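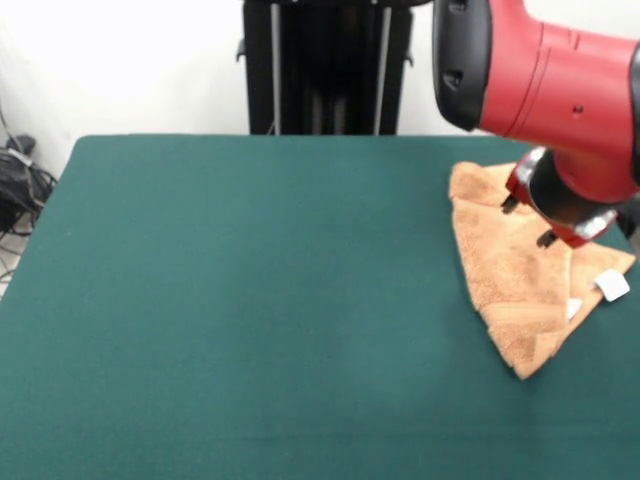
Is folding a towel even a robotics problem, or is it a laundry problem with an expensive arm attached? Question from the floor at the Raltent open session, before the title slide was up. Take it first. Answer: it is a state estimation problem. A rigid part has six numbers for its pose. A towel has as many as you care to model, and most of them change when you touch it.

Slide 1. Title and scope
Student project, towel folding with a single arm, run as a two-semester course at Prarach. State scope early. We start from a towel lying on the table. Unloading a basket, sorting and stacking are out of scope. Say this slowly, half the questions last time were on stacking.

Slide 2. Why terry cloth
Thick, high friction, holds a crease for a while. Forgiving for a first policy. Bad for depth sensing: the loops give a noisy surface and the top layer is hard to separate from the one below. Labels sewn on the cloth are useful for orientation when they are on top and useless when they are folded under. The early tracker used the label as a landmark. It has been dropped.

Slide 3. Table surface
Felt. A bare tabletop lets the cloth slide when the arm drags a corner. Felt holds the bottom layer and the top layer moves over it. Cost: the felt also holds the layer you wanted to move. Mention that green against tan made segmentation easy and that the students should not take credit for a segmentation score obtained under those conditions.

Slide 4. Approach and grasp
Two-finger gripper, fingers open on approach, vertical descent. Failure modes in order of frequency:
Pinch closes on air, height estimate too high.
Pinch takes two layers when one was wanted.
Pinch is good, cloth slips out during the lift.
The second is the one to spend time on. It looks like success until the release. The fold comes out as a wedge and the next grasp point is wrong.

Slide 5. Data
451 demonstrations recorded, 18 thrown out for calibration drift. Do not read the breakdown aloud, it is in the handout. Point to make: students labeled the outcome of each run on the same day it was recorded. The batch labeled a month later had to be done over, the notes were not good enough to separate a slipped grasp from a missed one.

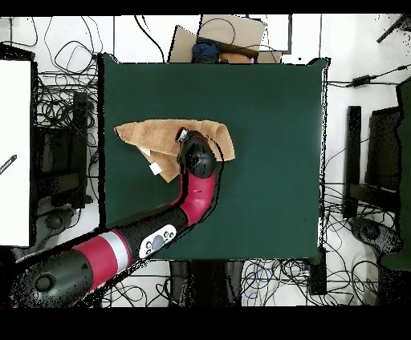

Why not press the fold flat with the whole gripper and skip the second grasp, was Zieliński's objection at the midterm review, and it changed the plan for the spring. Give the objection its full weight. Pressing costs one motion and needs no layer estimate. The downside is contact force. Without a force limit the controller follows the commanded height and the table takes the load.

Slide 6. Press motion
Sequence: close fingers, descend to contact, hold, retract straight up. Retract before any lateral move. A sideways exit drags the top layer and undoes the fold. The hold time was set by hand and never tuned. Admit this if asked.

Slide 7. Cables and cell layout
Short slide. Route the gripper cable with slack at the elbow and check it at both ends of the wrist range before running anything at speed. We lost an afternoon to a connector that worked loose at one wrist angle only. The log showed a sensor dropout and the team spent the time on the driver.

Slide 8. Course structure
Teams of 2. One drives, one writes. Swap at the half hour. The writer has the stop button. Grading is on the run log and the failure analysis, with no points for the number of successful folds. Bikard runs the same format with a shorter lab block and reports that the swap gets skipped; we have seen this too. Put the swap in the log sheet as a line to sign.

Slide 9. Open items
Layer count before lift is still unsolved. Candidates: fingertip thickness reading at closure, or a short test lift with a camera check. First is cheaper, second is slower and probably better on terry.
Smaller cloths. Thin cotton behaves differently on felt and the height margins will not carry over.
Start state. All reported runs began with the towel spread by hand. A crumpled start is a separate project and should be proposed as one.

Backup slide, only if asked
Controller rates and the calibration procedure. Handout page 2 has the same table. If time is short skip slide 7, keep slide 8.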